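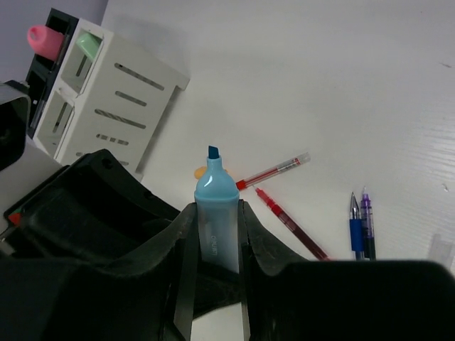

Skistico

Skistico is a software package for planning and controlling the grasping of small objects by robot arms. It takes pictures from a camera mounted at the wrist, finds the objects in them, chooses a place to close the fingers and sends motion commands to the arm. It was written at the software firm Dilberg under Margarida Macedo and is used mainly for sorting and putting away things found on desks, such as pens, highlighters, erasers and rulers.

The package is made up of a perception program, a planner called Rebelo and a control loop. A separate simulator, Plekberg, is supplied with it for testing. The parts can be run together or one at a time.

Background

Skistico began as a set of scripts for checking camera calibration. Macedo added a grasp chooser to them so that calibration errors could be measured by picking up a pen and seeing how far from the middle of the fingers it ended up. The chooser proved more useful to other teams at Dilberg than the calibration report, and the scripts were rewritten as a single package. The calibration report is still produced at start-up, and old messages in the log refer to the whole program as "calcheck".

The first version handled one object lying flat on a plain surface. Support for upright objects came in the second version, and support for several objects lying close together in the third.

Perception

The perception program works from the wrist camera alone. A fixed overhead camera can be connected, but its pictures are only recorded and are not used to choose a grasp.

Each picture is divided into regions, and each region is given a label, an outline and an estimate of which way the object points. For long thin objects the estimate is a line along the barrel. An upright highlighter with its chisel tip pointing upward is treated differently from a gel pen lying at an angle on the table, as the first is approached from the side of the barrel and the second usually from above.

The gripper itself takes up much of the wrist view. Skistico keeps a mask of the fingers for each opening width and ignores anything inside it. Objects that are partly hidden behind a finger are kept in the list with a lower score, and their hidden ends are filled in by extending the visible outline. In a cluttered view this matters a good deal: a ballpoint pen standing behind a wide black finger may show only its tip and part of its barrel, and a planner that ignored the rest of it could drive the finger into it.

Clear plastic is a known difficulty. Translucent barrels take on the colour of whatever is behind them, and a clear object against a white tabletop may have hardly any edge to find. The program has a setting named faint_edges which lowers the threshold for such objects. It also produces more false detections on surfaces with a visible grain or streaks, and is switched off by default.

Planning

Rebelo, the planner, produces a list of possible grasps for the chosen object and removes those that cannot be carried out. A grasp is removed if the arm cannot reach it, if the fingers would touch the table, or if either finger would sweep through another object on its way in. The remaining grasps are scored on three things: the distance from the middle of the object, the angle between the finger pads and the surface being held, and the free space on each side.

A shape with a shoulder and a tapered neck, common in highlighters, has a narrow part near the tip where the pads make poor contact. Rebelo marks this part as unsuitable and prefers the straight length of the barrel below it. Early versions had no such rule and often chose the neck, where the object stood clear of its neighbours.

By default the planner considers 361 approach angles for each object. The number comes from the original scripts, in which a full turn was stepped through one degree at a time with both 0 and 360 included. The repeated angle was never removed, and a comment in the source file asks that it be left alone because the saved test results depend on it.

When no grasp survives, Rebelo can propose a push to make room. Pushes are limited to objects lying flat. Anything judged to be upright is left where it is, and the operator is asked to choose another target.

Control

The control loop moves the arm along the planned path and closes the fingers at a steady speed until the motor current rises above a set level. The opening width is then compared with the expected width of the object. If the two differ by more than the allowed amount, the fingers open and the arm backs away along the same path.

During the last part of the approach the loop corrects its position from the camera — a method known as visual servoing — and the correction stops once the object is between the fingers. Continuing it beyond that point caused the arm to shake in early tests, as small changes in the outline of a half-hidden object were read as movement.

The loop can be paused at any stage. On resuming, the picture is processed afresh and the old plan is thrown away.

Simulation and testing

Plekberg, the simulator, draws the wrist view for a given arrangement of objects, including the fingers. It models contact between the pads and the object but does not model bending, so soft items such as erasers behave as if they were rigid. Lighting is set by hand.

The standard test set holds 932 arrangements. Most have between three and nine objects on a table, and some add a desk organiser with slots and open compartments. The organiser cases were added after it was found that caps poking out of a compartment were being labelled as separate short objects resting on top of it. A change to the planner is accepted only if it passes the full set, which is run every Sunday.

A smaller set of 6 arrangements is run on a real arm before each release. These are laid out by hand from printed sheets, and an operator records whether each object was held, dropped or missed.

File formats

Skistico saves each attempt as a folder containing the wrist pictures, the list of detected objects, the grasps considered and the commands sent to the arm. Labels are stored as plain text. Versions before the third stored the object's direction in degrees and later ones use radians; a conversion tool is included, though it does not handle folders in which the two have been mixed.

Limitations

The package supports two-fingered grippers only. It cannot plan for an object held at an angle and then turned upright in the hand, and it has no memory of objects that have left the camera's view. Colour is used to separate neighbouring items, so two red pens lying across each other are often joined into one region, and the planner then looks for a grasp near the crossing point. The manual advises moving one of them by hand.

See also

Grasp planning
Image segmentation
Motion planning
Visual servoing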